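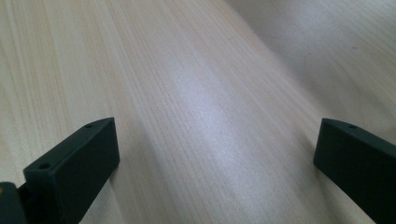
Notebook, kit review bench — Kirton side
Entry by the person doing the Werov review, Saturday, February

Second session with the Werov hand-held gripper kit. Jundholm wants a yes or no on ordering more, and I'm still somewhere in the middle! The quote is $445 a set, fingers included, and the Després quote is higher but comes with 2 years of parts (I need to ask if that covers fingers, the page is vague).

Ran 40 open-close cycles with nothing in the grip before lunch. Feels smooth, a bit stiff right at the end of the squeeze. My thumb got tired before the kit did. Still need to try it with the thin stuff, washers and cable ties, where the last set we tried was hopeless.

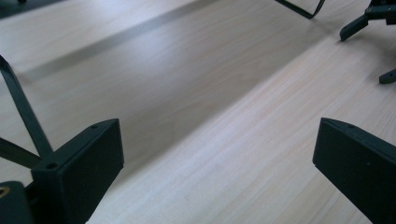 Finger swaps are what I care about most, and the manual gives them one skimpy paragraph. It says 6 minutes a pair. I took twice that, mostly hunting for the right driver — the sheet doesn't give a screw size anywhere. I'd also like the holes on the narrow top face explained, the one by the tip and the bigger oval one at the rear, as I'd love to bolt my own pads on there. Asked Werov by email, no answer yet.

To do: weigh a full set, print a soft pad, ask Després for a loaner. Driver set goes back in the blue drawer, please.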